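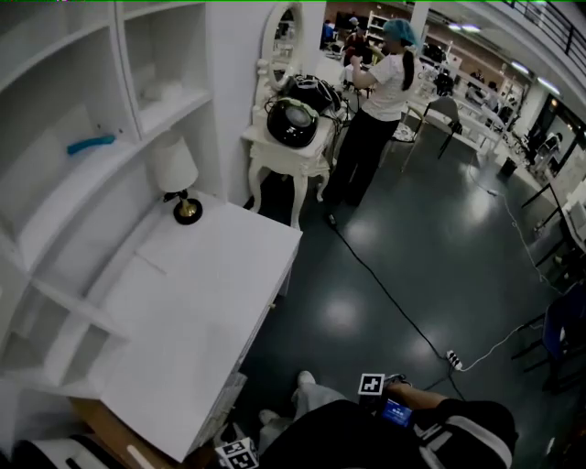
The Clerham opened with one screen and 267 seats. It closed as a twin, sat dark for 8 years, and is showing movies again under the name Golia Clerham. The current manager, who started there as an usher in high school and asked that this piece be about the building, spoke with us in the upstairs office before an evening show.

The manager's first job was tearing tickets and sweeping between shows. "You had fifteen minutes to get everybody out and the floor done," the manager said. "If the picture ran long, you had less."

At that time the theater was one large room with a small balcony. The owners, who also ran the Murín across the river, split it down the middle when the multiplex at Flaltevwood began taking the first-run bookings. The wall went up in a single June, and the theater stayed open on weekends while the work was done.

"It was a bad wall," the manager said. "You could hear the other movie. If you had a war picture on the left and a love story on the right, people came out and complained, and we gave them a pass for next time. Some of them figured that out and came every week."

The split also left the seats facing the wrong way. They had been set in a curve toward the center of the old screen, and the owners did not pay to turn them. Patrons on the outside aisles watched with their heads to one side. The manager remembers regulars who had one seat they would take in each house, and who would go home if it was gone.

The Murín closed first and became a furniture store. The Clerham went on for a while with second-run pictures and a low ticket price, then shut when the heating failed. The last show had 8 people in it, by the manager's count.

Golia, which operates small theaters in several towns, took the lease after the roof was repaired. The company removed the dividing wall in the first month. Behind it was a strip of the original carpet, dark red with a gold leaf pattern, still in good shape. A piece of it is now behind glass in the lobby.

The main room now has 100 seats downstairs, with wider rows than before. The balcony was made into a second screening room with 80. The old projection booth serves both, though the equipment takes up much less of it.

"People ask me if I miss film," the manager said. "I miss the sound of it. I don't miss carrying it up the stairs."

The marquee is the original frame with new lettering. The ticket booth out front was saved but is not used for sales; tickets are sold at the concession stand, which the manager said cuts down on lines in the cold. The organ chambers on either side of the screen are empty. The organ was sold before the manager's time, and the office has no record of who bought it.

Business is best for matinees and for older titles. The manager would like to run a silent picture with live piano, but the floor in front of the screen needs bracing first, and the landlord and Golia have not agreed on who will pay for it.

The Clerham is open every evening, with matinees on weekends. Parking is behind the building.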